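Two Grippers, One Towel

4 Jun 2024

Skirov's automation laboratory spent the spring comparing two grippers intended for textile handling. The first, supplied by Mellenis, closes on cloth with a pair of angled fingers. The second, from Gebru, relies on suction. Both were fitted in turn to the same arm and run under the same controller.

The laboratory set 1,310 grasps for each unit, using 14 kinds of household cloth. Thick pile proved the hardest class. The suction unit lost its seal on long fibers, and the two-finger unit completed 1,052 of its grasps without a second attempt. A shaggy towel can bunch and twist between the jaws, leaving only a narrow part of the fabric held, and a camera at the wrist shows the operator how much cloth has been taken up. 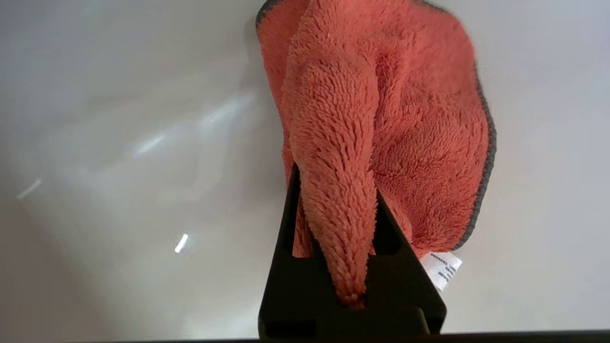
Cesia, which runs a sorting line for rental linen, takes a more cautious view of the results. A secure hold is of limited use to the firm if the next station receives a twisted item, and it would prefer a slower grasp that leaves the cloth flat enough to fold.

The laboratory accepts that its scoring did not cover this point. A revised procedure will record the shape of the cloth after each lift, and finger closing speed will be reduced in steps over 20 further sessions. Mellenis has agreed to supply softer finger pads for the second round, which is to begin in October.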